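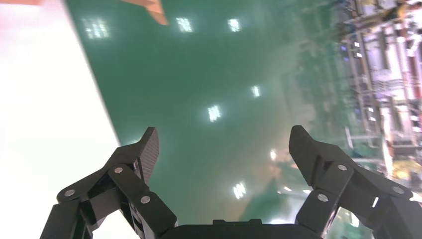
How do I buy a share in the Wunditz supporters' scheme?

You fill in the short form at the club shop or on the members' page, choose how many shares you'd like and pay by card or bank transfer. Each share costs 16 pounds and the smallest purchase is one, so please don't feel you have to arrive with a fortune. Ustyna Stelmakh looks after the register and will send your certificate by email – do check your junk folder, as ours seem to have a fondness for landing there.

Will I get my money back if the esports team does well?

We'd love to promise you riches, but we can't. Prize money goes first to the players and their travel, then to the running of the club, and only after that do the members vote on whether anything is paid out. Last season the team won 3000 pounds at the Surorgate Open and the members chose to keep the lot in reserve, which we thought was rather lovely of them.

Can I sell my shares to somebody else?

You can, once you've held them for a full season. Write to us with the buyer's name and we'll move them across on the register, free of charge.

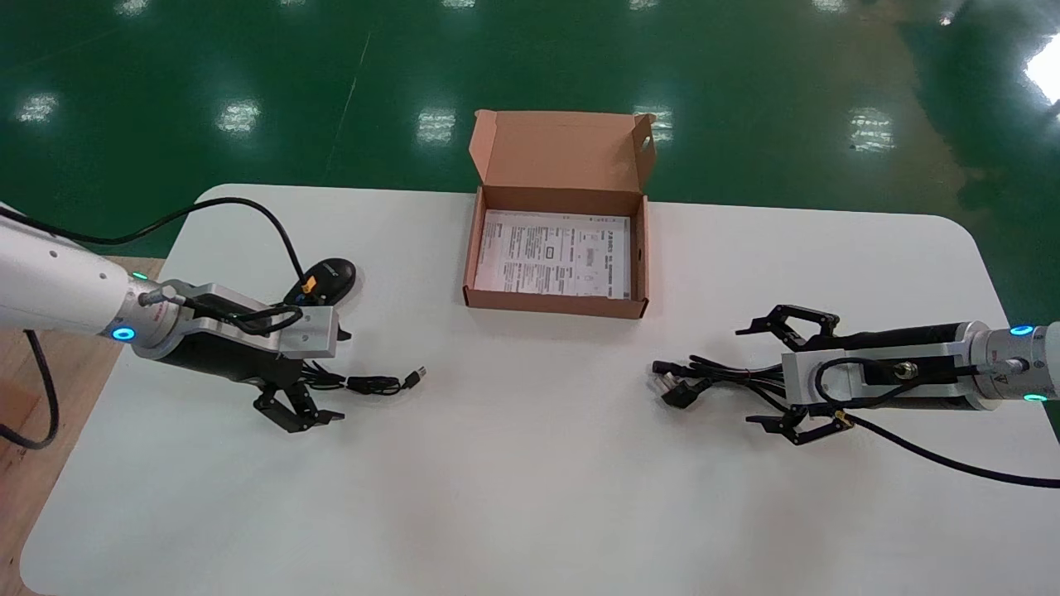
What does the club spend its money on?

Wages come first, then entry fees, and after that the practice room, which eats up more than new members tend to expect (electricity, mostly, and chairs!). Small kit is paid for out of a separate pot of 300 pounds a season, and it covers the humble things: a black computer mouse like the one on the table, a USB cable, the odd headset. Anything dearer than that goes to Arsen Stetsiuk, who'll want to see a quote before he says yes.

Is there a limit on how many shares one person can hold?

There is, and it's 53. However many you hold, you still get a single vote at the members' meeting, the same as everyone else.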